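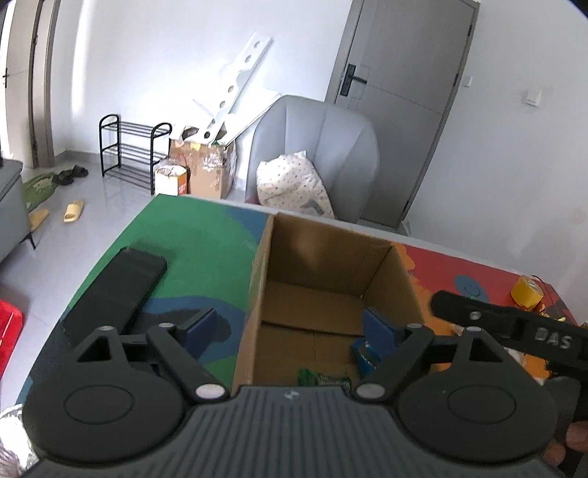 The Bond Treatment

The first thing I didn't believe was the name. Cusari. I looked it up in four languages during a slow foil and it didn't mean anything in any of them, though Hae-won said it was supposed to sound like water.

"What water?" I said.

"Any water. Moving water." She had the brochure open on the color bar with a bowl of toner holding down one corner. "Flasunard makes it. They did that mask you liked."

"I liked the smell of the mask."

"You used it on yourself for a year, Chae-won."

I had, but I'd been getting it free. I went back to my foils. My client, a high school vice principal going from box brown to something she kept calling toasted, looked at me in the mirror with the polite face people wear when they think the staff might be about to fight.

Hae-won Ji had owned the salon in Cleltow for longer than I'd worked in it, and in that time I'd seen her fall for a heated cap, a Japanese comb, two kinds of purple shampoo and a steamer that dripped on people. She didn't fall for men or houses. She drove an old car and ate the same soup. But put a rep in front of her with a case of bottles and before and after cards, and she went soft all over.

The after photos bothered me. The hair in them had been blown out and the hair in the before photos hadn't, and if you took a round brush and ten minutes to any head in town you could do the same with no bottle at all. I said this. Hae-won said the structure was different. I asked her how you could see the structure in a photo.

"The light," she said. "Look how it holds the light."

"They turned on a light."

The vice principal laughed, and then stopped.

The kit cost 231 dollars, and you had to buy the training with it, which came as a booklet and a code for a video. Hae-won ordered two kits. When they arrived in April she lined the bottles up on the shelf over the shampoo bowls, where the steamer used to be, and she wrote the price of the service on the little board by the register. It was more than a haircut. It was more than my haircuts, anyway.

What the Booklet Said

I read the whole booklet, mostly so I could be annoyed accurately. It said the treatment rebuilt what bleach had taken. It said 100 percent of users in a home study had noticed a difference, and it didn't say what kind of difference or how many users. It said 1,038 stylists had already made the switch. I wondered what they'd switched from. I wondered who'd counted, and whether I was in there too, now that Hae-won had filled out the form with both our names on it.

You put step one on dry hair, which felt wrong. You waited. You didn't rinse. Then step two went on over step one and you combed it through, and you waited again, and after that came a shampoo and then step three, and step three, as far as my hands could tell, was conditioner.

"It's conditioner," I told Hae-won.

"It's a sealing cream."

"Feel it."

She felt it. She rubbed it between two fingers and smelled it and put it down. "It's a very nice conditioner," she said, and went to answer the phone.

I want to be fair about this. Some of these things do work, a little, for a while. I've seen a head of fried blond come back from what looked like the end, and I couldn't tell you for certain whether it was the bottle or the trim or the client finally leaving her flat iron in the drawer. Usually everything happens at once. A woman pays for a treatment and then she's careful with her hair for six weeks, to protect what she paid for. I think there may be a business in charging people to be careful. I said that to Hae-won as well, and she said I should put it on the board.

The Switch

It was Mrs. Choo who got me started on the bad idea. She came in every other Friday morning in my old life, before she moved over to Hae-won's book, and she had thirty years of home perms behind her and white hair as fine as sewing thread. She'd had the Cusari twice. She stood at the register touching the ends of it.

"I can feel it getting thicker," she said. "Can't you, Chae-won? Feel."

I felt. It was soft and clean and there wasn't very much of it.

"It's lovely," I said, and that was true.

After she left I did some thinking I'm not proud of. Hae-won was at the dentist that afternoon, and Mrs. Choo's sister was on the schedule for the full treatment, her first. The sister had coarser hair and a mouth on her. I took an empty step one bottle from the recycling and filled it with water and a drop of the leave-in we sell for nine dollars. I did the same for step two. Step three I left alone, being conditioner already.

My plan was to do it, get her reaction, refuse to charge her, and tell Hae-won everything at closing. That was the order I had it in.

The sister sat with her eyes shut the whole time. I combed. I waited the full wait, with the timer on, feeling like a kid who's rung a doorbell and can't make herself run. I rinsed her, sealed her, dried her with a paddle brush and no tricks.

She put on her glasses and looked for a long time. Then she reached back and took hold of a piece and pulled it straight, hard, the way you'd test a rope.

"Well," she said. "I don't feel a damn thing."

"No?"

"It's wet hair that got dried. My sister told me I'd feel it. She said it was like somebody else's hair." She let go of the piece. "What do I owe you?"

"Nothing," I said. "First one's free."

She narrowed her eyes at me. I've been looked at by customs officers with more warmth. "Why?" she said. 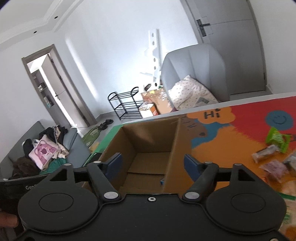

Closing

Hae-won came back with half her face numb and swept the floor I'd already swept. I told her while she was doing it, so she'd have something in her hands.

She didn't yell. She asked me which leave-in, and I told her, and she nodded as if it mattered. Then she leaned the broom on the dryer chair and sat down in it with the hood up over her head like a bad hat.

"So she could tell," Hae-won said. It came out with too much tongue in it.

"She could tell it was nothing."

"So it's something. The real one."

"No. She's just a person who doesn't feel things. Mrs. Choo would have felt it. Mrs. Choo would've felt it if I'd used tap water."

"But you didn't do it to Mrs. Choo."

"I know who I did it to."

"You did it to one lady, one time, and you think it proves what you thought before." She pressed her cheek with two fingers, checking for it. "If she'd loved it, what would you have said?"

I'd have said the bottle was a fraud. I had the speech ready. I'd worked on it during the rinse.

"And she didn't love it," Hae-won said, "and you say the bottle is a fraud."

I sat down in the other chair. Outside somebody was trying to park in the short space by the hydrant, backing up, pulling out, backing up again, and we both watched until they gave up and drove off.

"You can't do that to a client," she said. "Not water. Not even water."

"I know."

"If she'd had a reaction, I wouldn't have known what to tell the doctor."

"I know. I'm sorry." I was, too, about that part, and I've kept on being sorry about it. "I'll call her."

"You'll call her and you'll do the real one. Free. And you'll tell her why."

"She'll bite my head off."

"Good," said Hae-won.

I called from the back, by the towels. The sister picked up on the second ring and let me get through the entire thing without a sound. When I'd finished she asked me to repeat the part about the leave-in. Then she asked how much the real treatment was, and I told her, and there was a silence, and she said a word I hadn't expected from somebody with that handbag.

"For conditioner," she said.

"The third one's conditioner. I don't know what the first two are."

"Do you think it does anything?"

Hae-won was in the doorway with the cash drawer under her arm. I could have turned around and I didn't.

"I don't know," I said. "I don't think so. Your sister thinks so."

"My sister thinks the mailman reads to his dog." She breathed through her nose for a while. "Put me down for ten in the morning. And don't tell me which day you're using the water."

"I'm not going to use the water."

"That's what I mean," she said. "Don't tell me."

I wrote her in for ten. Hae-won read it over my shoulder, took the pencil out of my hand and moved her to ten thirty, under her own name.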